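Kedden Desktop Wire Rack | Mumer Home & Office
Home > Desk & Counter > Racks and Sorters

Kedden Desktop Wire Rack

There is a pile on your desk. It has mail in it, a takeout menu, possibly a warranty. The Kedden will not read any of this for you, but it will make the pile stand up straight.

It's a small open box made of thin dark wire, with dividers to keep one kind of paper from leaning on another. There is no lid, no drawer and no base tray, so whatever you put off dealing with stays in full view. Our buyer, Krum Nedeljković, calls this a feature. He has had one on his own desk since January and still owes us an expense report.

Details
Finish: dark
Width: 11 inches
Load: up to 5 pounds, spread evenly
Assembly: none
Warranty: 2 years, bent wires excluded if you sat on it

Good for envelopes, notepads, slim paperbacks, seed packets and the thinner sort of tablet. Pens will fall straight through. We get emails about the pens. If you need something with a floor, look at the Winitz Tray Sorter, which costs more and weighs about as much as a cat.

Care
Wipe with a dry cloth. Skip the dishwasher. Dust settles on the top wires first and can be removed by blowing, if you're at home.
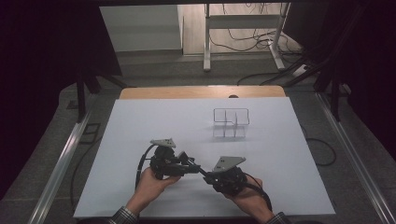

Wire racks live or die by how much room they seem to take up, and the Kedden is easy to see through from any side. Standing empty on a white board, it comes down to an outline, a few upright dividers and some faint gray shadows. Fill the compartments and it gets a good deal more solid. If your desktop is already crowded, try the narrow end toward you first.

Shipping and returns
Leaves our Tuominen warehouse in 2 working days. Returns are fine if the rack is clean and the mail has been taken out.

Often bought with: Winitz Tray Sorter, Kedden Bookend Pair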